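November 18, 2024
By admin

The Jondudov closed on Friday night, in the middle of a show. If you live anywhere near Plevby you have probably already heard three versions of why. I was there, so I'll write down the part I saw and say where the rest came from.

I got in a little after nine. The opening act had finished and the headliner, a rap duo I'd paid 26 dollars to see, was 6 songs into the set when the house lights came up. The music kept going for a bit and then stopped. Two people in city jackets were talking to the bar manager by the side door. Someone from the club got on the mic and told us the building had to be cleared. No reason given.

It took a while to get everyone out through the front. I didn't see any arrests. People online are saying the duo was led out in handcuffs, but I was on the sidewalk when they loaded their own gear into a van, and one of them was signing a hat.
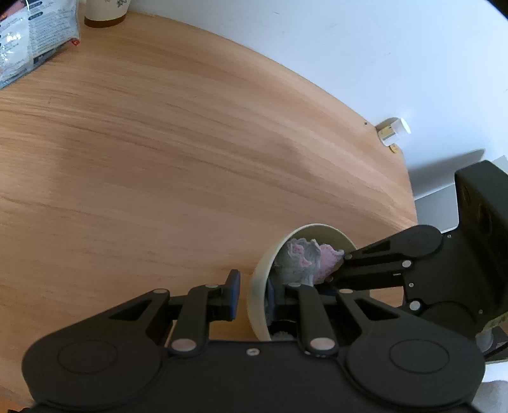

The round container on the table, cloth and all.

The local paper had a short item on Saturday. According to them, the city pulled the club's license over its occupancy limit and two unpaid fines from July. The paper says almost 77 people over the limit were inside when the inspectors came. I can believe it. I couldn't lift my arms near the stage.

The owners are a company called Esteves, and they also run the Mividmont, the smaller room across the river. They put up a statement on Sunday calling the closure a paperwork problem. It didn't mention the fines. It did say that every show through the end of the month is either moving to the Mividmont or being canceled, and that they would sort out which ones by the end of this week.

That's a problem, because the Mividmont is about half the size and several of those nights were already sold out. I have a ticket for one of them, and I bought it for the big room with the good sound.
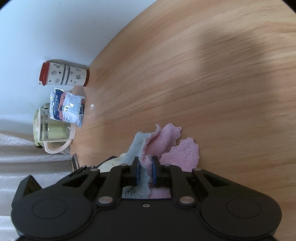
Are they giving refunds for Friday?
According to the statement, Friday tickets will be refunded to the card you used, minus the service fee, and door sales need a stamped stub.

I paid by card, so I should be fine apart from the fee. My neighbor paid cash at the door and threw her stub away on the walk home. She has emailed them and so far only has the automatic reply.

The duo posted late Saturday that they want to come back and play the whole set. They didn't say where. I'll add the date to this post if they announce one.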